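時計を止めるまでの時間 ハミク地域リーグ記録部門、エウラベナ・ランプティ氏に聞く

バスケットボールの試合では、審判の笛が鳴ってから時計係の指がボタンを押すまでに、必ず間が生じる。一回ごとの間は短いが、一試合を通せば無視できない長さになる。ハミク地域リーグの記録部門は昨季、試合映像と時計の動作記録を突き合わせる再点検を行った。対象は時計停止3,481件で、このうち381件が部門の定めた許容幅を外れていた。

部門を率いるエウラベナ・ランプティ氏に、点検の方法、外れた事例の内訳、今季の手順変更について聞いた。取材は五月、マヌルン体育館の記録室で行った。

点検の対象

リーグには13チームが所属し、全試合に時計係、ショットクロック係、スコアラー、アシスタントスコアラーの四人が配置される。主催はホームチームだが、テーブルオフィシャルズの割り当てと研修は記録部門が一括して受け持つ。

「点検したのは停止だけです。開始は対象に入れていません。開始の誤差は、誰が最初にボールに触れたかを映像で確定させる必要があり、撮影の角度によって判定が割れます。停止は笛の音という共通の基準があります。音の立ち上がりと時計表示の変化を並べれば、測定者が替わっても同じ値が出ます」

測定に使ったのは、ジョタンデンという試合記録用ソフトウェアの時刻付きログと、各会場の固定撮影映像である。ログには時計係のボタン操作が記録され、映像には審判の笛と得点板の表示が残る。両者の時刻を合わせる作業は、試合開始時のブザーを基準に行った。

「最初はブザー一点だけで合わせていました。それだと第4クォーターに入るころに映像とログがずれてくる会場があります。撮影側の時刻の進みが一定ではないためです。そこで各クォーターの終了ブザーも基準に加え、区間ごとに補正するやり方に改めました。やり直しになった試合もあり、作業量はその時点で倍近くになりました」

体育館によっては、隣のコートの笛が映像に入り込むこともある。マヌルン体育館は仕切りネットを挟んで二面を使うため、笛の音だけでは区別できない場面があった。そうした停止は審判の手の動きと照合し、それでも決められないものは集計から外した。3,481件は除外後の数字である。

許容幅の決め方

ランプティ氏によると、許容幅は試合の局面によって二段階に分けた。各クォーターの最後の一分とそれ以外である。最後の一分は得点板が十分の一秒単位の表示に切り替わり、残り時間の読み方がプレーの選択に直接かかわる。

「秒単位の表示しか出ていない時間帯と、小数が出ている時間帯では、同じ遅れでも影響が違います。ベンチから見えている数字が違うからです。許容幅を一本にすると、序盤の実害のない遅れと終盤の遅れが同じ一件として並んでしまい、研修の材料になりません」

幅そのものは、経験のある時計係数人に笛の録音を聞かせ、ボタンを押すまでの時間を測って決めたという。録音では選手の声や観客の音を混ぜた条件と、笛だけの条件を比べた。騒音のある条件では値がばらつき、特に遅い側への裾が長くなった。

「中央の値だけを見れば、騒音の有無でほとんど変わりません。変わるのは裾です。普段は速い人でも、たまに大きく遅れる。その頻度が騒音で上がります。ですから平均の遅れを短くする練習より、大きく外れる回数を減らす練習が要ります」

こうして決めた幅を外れたのが381件である。割合にすると一割を少し超える。氏はこの割合について、高いとも低いとも評価しなかった。比較できる過去の値がないからだという。

「初年度の値は目盛りの原点にしかなりません。今季も同じ方法で取り、並べてみて初めて何か言えます。ほかのリーグの数字と比べたいという問い合わせもありましたが、測り方がそろっていない数字を並べても意味がありません」

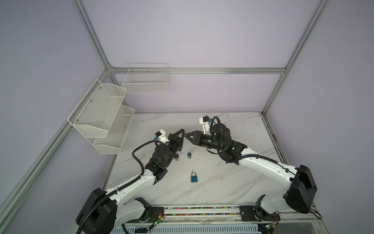
外れた381件の中身

381件の大半は停止の遅れだが、早すぎる停止も含まれている。時計係が笛を予測してボタンを押し、実際には笛が鳴らなかった、あるいは鳴るのが遅れた場合である。ゴール下で接触が起きたときに多い。

「接触を見た時計係が先に押してしまう。審判が流せば、時計はすぐ動かし直さなければなりません。動かし直しまでの時間は丸ごと誤差になります。遅れの一件より、こちらの一件のほうがずれは大きくなりがちです」

遅れのほうには、いくつかの型がある。最も多いのは、ボールがサイドラインやエンドラインを割った場面だった。時計係の視線がボールを追い続け、どちらのボールになるかの判定を確かめてから押している。手順上は、笛と同時に止めたあとで判定を確認する。

次に多いのはヘルドボールである。二人の選手がボールをつかみ合う場面では、審判の笛が他の場面より短く鳴る傾向があり、聞き落としが起こりやすい。研修ではこれまで、ヘルドボールはポゼッションアローの操作とあわせて教えていた。そのため、アローを管理するスコアラー側の動作に説明の時間が割かれ、時計係の動作は短く触れるにとどまっていた。

三番目の型はタイムアウトである。タイムアウトの請求が認められる時点を、時計係が一つ先のプレーと取り違えている例があった。得点されたチームが請求していた場合、ゴールが成立した時点で認められる。時計係はシュートの成否と請求の有無を同時に把握しなければならない。

「請求はスコアラーが受けます。受けたことが時計係に伝わっていなければ、時計係はゴール成立の時点で何もしません。スコアラーがブザーの合図を出そうとして初めて気づく。四人のあいだの連絡の問題で、時計係個人の反応の速さとは別です」

ランプティ氏は、この型を時計係の評価に含めないことにした。個人別の集計表では、連絡を要する停止と、笛だけで押せる停止を別の欄に分けている。

セルカム戦の第4クォーター

点検の発端になった試合がある。二季前、セルカムがホームで行った試合の終盤で、残り時間の表示をめぐって両ベンチから申し立てがあった。サイドラインからのスローインがはじかれ、ボールは再びコートの外に出た。時計は動き出すのが遅く、止まるのも遅かった。

当時セルカムのアシスタントコーチだったエドガルド・カスティーヨ氏は、電話での取材に次のように答えた。

「こちらは残り時間が多く減りすぎていると言い、相手は減り方が足りないと言いました。どちらの言い分にも根拠がありました。開始の遅れと停止の遅れが両方あって、差し引きでいくら残っているのが正しいのか、その場では誰も出せなかった」

審判は時計係とスコアラーに確認したうえで、表示のまま再開した。試合はセルカムが敗れた。カスティーヨ氏は、結果についての異議は当時も出していないという。

「結果に文句を言うつもりはありませんでした。ただ、後から映像で調べた値を教えてほしいと記録部門に頼みました。返事は、調べる手順がない、というものでした」

ランプティ氏はこの経緯を認める。部門には映像もログもあったが、両者を合わせる決まった方法がなかった。担当者がその都度、目視で読み取れば、値は担当者によって変わる。カスティーヨ氏の依頼に答えを出さなかったのは、そうした値を公式の回答として出せなかったからだと説明した。

「手順を作るのに一季かかりました。その試合も後で測っています。値は両チームに伝えました。公表はしていません」

ショットクロックの扱い

ショットクロックは今回の点検に含まれていない。件数の問題に加えて、判断の種類が多いためである。

ゲームクロックの停止は、原則として笛に反応すればよい。ショットクロックの場合、係はまずチームがボールをコントロールしているかどうかを見る。シュートがリングに触れたか、リバウンドを取ったのが攻撃側か守備側か、ボールを外に出したのはどちらかによって、24秒に戻すか、14秒に戻すか、継続するかが分かれる。

「リングに当たっていないシュートで戻してしまう誤りは、映像を見れば分かります。分かりますが、その誤りを時間のずれとして何秒と数えるのか、操作の誤りとして一件と数えるのかで、集計の形が変わります。混ぜると読めない表になります」

部門では、ショットクロックについては操作の誤りだけを数える方針を固めつつある。担当するのは副責任者のアラバ・ダンクワ氏で、今季の前半は、リセットの要否の判断だけを対象に試験的な集計を行う。

ダンクワ氏が最初に挙げたのは、守備側の選手がボールをはじいてコートの外に出した場面だった。攻撃側のコントロールは続いており、ショットクロックは止めるだけで戻さない。ところが、守備側が一瞬ボールに触れたことをもって攻守が入れ替わったと受け取り、戻してしまう係がいる。

「触れることとコントロールすることの区別です。規則の文章としては全員が知っています。筆記の確認では間違えません。試合の速さになると指が先に動きます。ですから筆記の点数と、試合中の誤りの数は、あまり対応しません」

ダンクワ氏は、リセットのボタンに指を置いたままにしないよう指導している。停止のボタンと開始のボタンには常に指を添え、リセットは必要と判断してから指を移す。移動のぶんだけ操作は遅くなるが、リセットは多くの場合、時計が止まっているあいだか、新しいコントロールが確立した直後に行えば足りる。戻しすぎた時計を元の値に直すには試合を止める必要があり、その損失のほうが大きいという。

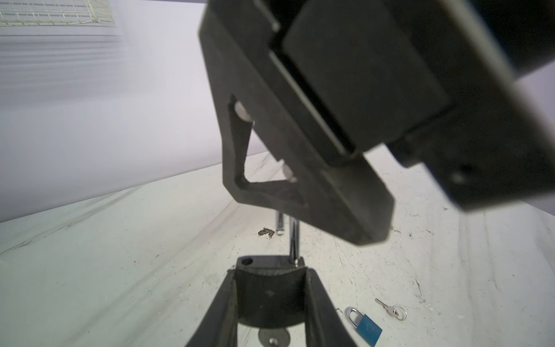 濃い灰色のグリッパー指部。三角形に近い切り欠きの縁に銀色の丸い留め具が並ぶ

アシストの基準をそろえる

記録部門が時計と並行して進めているのが、スタッツの基準の統一である。昨季、リーグ全体で記録されたアシストは3,243本だった。会場ごとに見ると一試合あたりの本数に開きがあり、同じチームでも試合会場によって数が動いていた。

アシストは、得点に直接つながったパスに与えられる。直接つながったかどうかの判断には幅がある。パスを受けた選手がドリブルをしてからシュートした場合、どこまでを認めるかで記録者の判断が分かれる。

「ドリブルの回数で切ってほしいという要望は毎年あります。回数で切ると記録は速くなります。ただ、速攻で前方の選手に長いパスが通り、そのままドリブルで運んでレイアップになった場合、回数で切ればアシストが消えます。パスが得点の機会を作ったことは明らかなのに、です」

部門は回数を基準にせず、守備者との位置関係を基準にした。パスを受けた選手が、受けた時点で得ていた優位を保ったままシュートに至ったかどうかを見る。受けた後に自力で守備者をかわしていれば、アシストは付けない。

この基準を各会場の記録者に伝えるため、判断の分かれる場面を集めた短い映像集を作った。記録者は各自で判定を入力し、部門が一致の度合いを見る。一致しなかった場面については、正解を示す前に、判定した理由を文章で提出させている。

「理由を読むと、基準を誤解しているのか、映像の見え方が違うのかが分かれます。守備者がどこにいたかの認識が違っている場合は、基準をいくら説明しても直りません。記録席の位置によって逆サイドの守備者が見えにくいという問題もあり、それは席を動かして対応しました」

映像集の判定に参加したアニバル・リバデネイラ氏は、会場記録者として長く務めてきた。氏はもともと、ドリブルの回数で切る側だった。

「私の会場では、二回までは付ける、三回なら付けない、と先輩から教わりました。根拠は聞いていません。新しい基準のほうが迷います。迷うので入力が遅れます。試合中に一つ遅れると、その間にリバウンドとターンオーバーが一つずつ過ぎていく。読み上げ役と入力役の二人で組んでいなければ回りません」

記録部門は、リバデネイラ氏の指摘を受けて、アシストに限り保留の印を付けて先へ進める操作をジョタンデンの入力画面に加えた。保留はハーフタイムか試合後に確定する。確定前の数字は速報に含めない。この扱いには、速報のアシスト数が後から増えるという苦情がチームの広報担当から寄せられている。ランプティ氏は、速報に「未確定」の表示を付けることで当面の対応とした。

今季の手順変更

時計の運用では、今季から三つの手順が変わる。

一つ目は試合前の動作確認である。従来は時計が動くか、ブザーが鳴るかを見るだけだった。今季は主審に笛を吹いてもらい、時計係が停止する動作を繰り返す。選手がウォームアップをしている時間帯に行い、試合中に近い騒音の中で笛の聞こえ方を確かめる。

二つ目は声の出し方である。タイムアウトの請求を受けたスコアラーは、チーム名と「請求」の二語を時計係に伝え、時計係は復唱する。請求が取り消された場合も同じ形で伝える。昨季までは会場によって、身ぶりで伝えるところ、紙片を動かすところ、特に決めていないところがあった。

三つ目は、時計の誤りに気づいたときの報告である。時計係は自分で表示を直さず、最初にボールがデッドになった時点で審判に知らせる。報告には、気づいた時点の表示と、正しいと考える表示の両方を含める。スコアラーはその内容をスコアシートとは別の用紙に書き留め、試合後に部門へ送る。

審判側との調整に当たったのは、リーグの審判研修を担当するロンダ・パケット氏である。笛の吹き方についても話し合いが持たれた。

「審判には、ヘルドボールの笛を短く切らないよう求めました。手の合図も、時計を止める合図を先に、はっきり上げてから次の合図に移ります。競技規則の手順どおりですが、急ぐと二つの合図がつながってしまう。テーブル側から見ると、止める合図がなかったように見えます」

パケット氏は、審判の位置によって合図が選手の陰に入る問題も挙げた。エンドライン側の審判が止めた場合、テーブルからは選手が重なって手が見えにくい。このため、もう一人の審判が笛を聞いた時点で止める合図を補うことを検討したが、二人が別の判定をしたと受け取られるおそれがあり、今季は見送った。

個人の成績をどう扱うか

点検の結果は時計係ごとにも集計されている。本人には個別に渡すが、他の係やチームには見せない。割り当てに使うかどうかについては、部門の中で意見が分かれた。

ダンクワ氏は、上位の試合の割り当てに使ってよいという立場だった。ランプティ氏は一季分では件数が足りないとして反対した。担当試合が少ない係では、一試合の出来で値が大きく動く。隣のコートと並行して試合が行われる会場ばかり担当した係は、条件の点でも不利になる。

「会場の条件を補正すれば使えるという意見もありました。補正の式を作るには、同じ人が複数の会場で担当した記録が要ります。昨季の割り当ては居住地に近い会場を優先していたので、その組み合わせがほとんどありません。今季は一部の係に、別の会場を担当してもらっています。移動の負担が増えるため、交通費の規定も変えました」

今季の集計は、前半戦の終了後に一度まとめる。ショットクロックの試験集計も同じ時期に締める予定で、点検対象に時計の開始を加えるかどうかは、その後に決める。開始の測定には、サイドラインと平行な方向から撮った映像がもう一つ必要になる。ランプティ氏はすでに二つの会場で、撮影位置の候補を調べ始めている。

「手すりに固定すると、観客が歩いたときに揺れます。壁に付ける許可が下りるかどうかは、会場の管理者に確認しているところです」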